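Questions I get about my quilt-along

Who runs this thing?
Me! I'm Berkay Saraç, I live in Bostov and I've been quilting at the kitchen table for 14 years (my back knows it).

Do I need a fancy machine?
Nope. Mine is plain as toast and it's pieced whole bed quilts. A fresh needle matters way more.
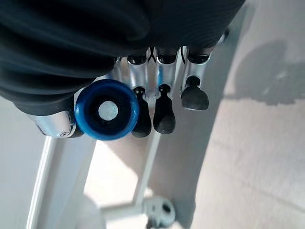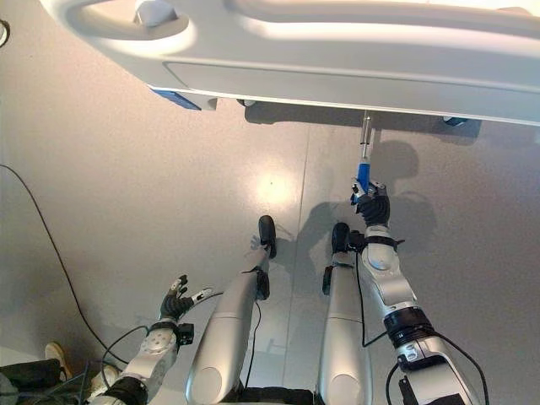 How much fabric should I buy?
For the Cirnen pattern, a fat quarter bundle plus backing. The big Fehr one eats up to 2,000 scraps, so raid your friends' bins first!

Can I join late?
Sure, we start in June but people wander in all summer. Just grab the block sheets and catch up when you can.

Do you prewash?
I do reds and navies, and skip the rest. My sister thinks I'm nuts.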